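Section 4: Adding Your Paperbacks to the Nomon Shelf Catalog

Welcome back! By now you have Nomon open and a stack of old science fiction waiting for you, so let's get the first few books in. Take your time with these - the first shelf is always the slow one.

1. Choose New Book from the Shelf menu.
2. Type the title just as it's printed on the title page. Covers like to shorten things.
3. Enter the publisher and the printing. If the copyright page has a row of numbers, the lowest one is usually the printing.
4. Fill in Cover Artist. If there's no credit, look for a signature near the bottom corners of the painting, then try the back cover.
5. Press Save.

Note: Nomon holds up to 1,878 books per shelf file. After that, start a second file and link the two under Shelf > Join.

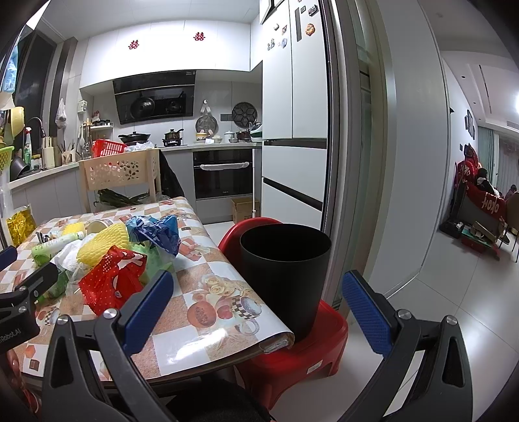
Cover scans come next, and they do make the catalog a joy to browse. Set your scanner to 600 dpi for painted covers and lay the book face down without pressing on the spine. It's worth picking a good spot to work, with room for two piles, scanned and unscanned. A dining table is fine, though if yours wears a glossy, brightly printed tablecloth like the checkerboard one here, slip a sheet of plain white paper under any cover you photograph instead of scanning, or Nomon's Auto Crop may take the pattern for part of the artwork.

Caution: Auto Crop can't be undone once you close the book's record. Keep your original scans in a separate folder.

6. Drag the scan onto the Cover box and wait for the green bar.
7. If two editions share the same painting, tick Same Art and pick the earlier one.

For series with matching covers, see Section 5, written by Iresha Cassim.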